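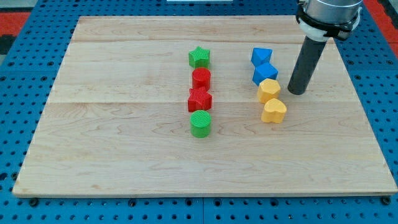 I have become a complete bore about oiling wood, and I'd like to recruit you. My argument is simple: if you own a timber benchtop or chopping board, give it a proper oil finish and look after it yourself.

I came to this through Consuelo Ccori, who taught the short course I took at Jillisora in October. She had 12 of us rubbing scrap pine for most of an hour before anyone was allowed near a tin! I went in thinking sanding was a chore. I came out wanting to do my dining table, the neighbour's dining table and possibly the fence.

Start with 60 grit if the surface is rough, work up past 130 or so by stages, and wipe the dust off every time. Then the oil goes on, thin, and the grain comes up - every ripple and knot you'd stopped noticing. I still grin when it happens.

People tell me a hard varnish is less bother, and for a year or two they're right. Then it chips, water gets under it, and you're stripping the whole thing back in the driveway. An oiled top with a ring on it needs a bit of sandpaper and ten minutes after tea.

Yes, you have to redo it, and I love that part. Mine gets two coats each spring with the windows open and the radio on, and the kitchen smells wonderful for days.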